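**Grasp labels for soft items: one camera or two?**

**jatallah**
We finished the August set for Skuvano, 680 grasps on soft wrapped things at the round table. My question is about labels. From close to the wrist I see the fingertip against the wrapping and mark "hold".

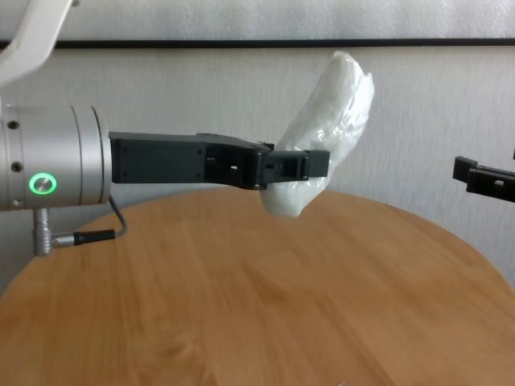

The second annotator used only the wider camera and disagreed with me in 122 cases. Would you train on both labels, or choose one?

**rajput_6**
Choose the close one. The wide camera can't show contact.

**Puspita Lubis**
I don't agree. The close view makes every touch look like a hold. Please look at the wide view:
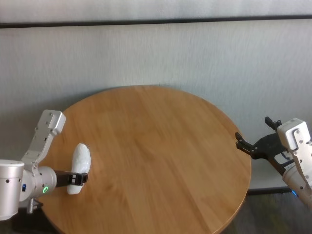
*Wide view: left gripper at the white object, right gripper open.*

With this alone I could not say "held" or "pressed against". For me it needs a third label – "unclear".

**rajput_6**
A third label costs you data.

**jatallah**
I tried it on 21 of the disputed cases, and we still argued over 6. I will relabel the others before I decide.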